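Lavar malha canelada escura: o que mudei desde outubro

Categoria: Casa e roupa

Tenho uma regra simples para malhas canelada e escuras: dobrar, nunca pendurar.

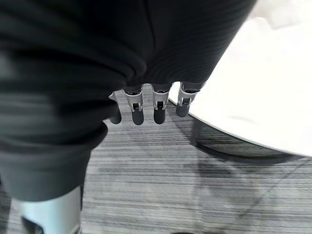

O peso da peça, quando suspensa, recai todo sobre os ombros e abre o canelado na vertical. Em outubro medi uma camisola depois de uma semana no cabide: 73 cm de comprimento, contra 70 no dia em que a pendurei. Não recuperou.

Procedimento atual:

Lavagem do avesso, programa de lãs, 20 graus, centrifugação a 700 rotações. A máquina permite mais, mas acima disso os vincos fixam-se e demoram a sair. Detergente líquido, meia dose. O da Clallero serve; o em pó deixava resíduo branco entre as nervuras, muito visível em cinza-antracite.

Secagem na horizontal, sobre toalha, com as nervuras alinhadas à mão. Viro a peça uma vez, ao fim da tarde.

Dobra em três no sentido do comprimento, mangas para trás, depois ao meio. A Fumiko Nakajima prefere enrolar e diz que poupa espaço na gaveta. Experimentei durante um mês. Poupa, mas nas malhas grossas o rolo desfaz-se sempre que se tira a peça do lado.

Borboto: pente de metal, só com a malha bem esticada numa superfície plana. A máquina a pilhas cortou-me um fio na bainha e deixei de a usar.

Falta resolver os punhos, que alargam mesmo com a secagem na horizontal. Vou tentar um elástico fino cosido por dentro.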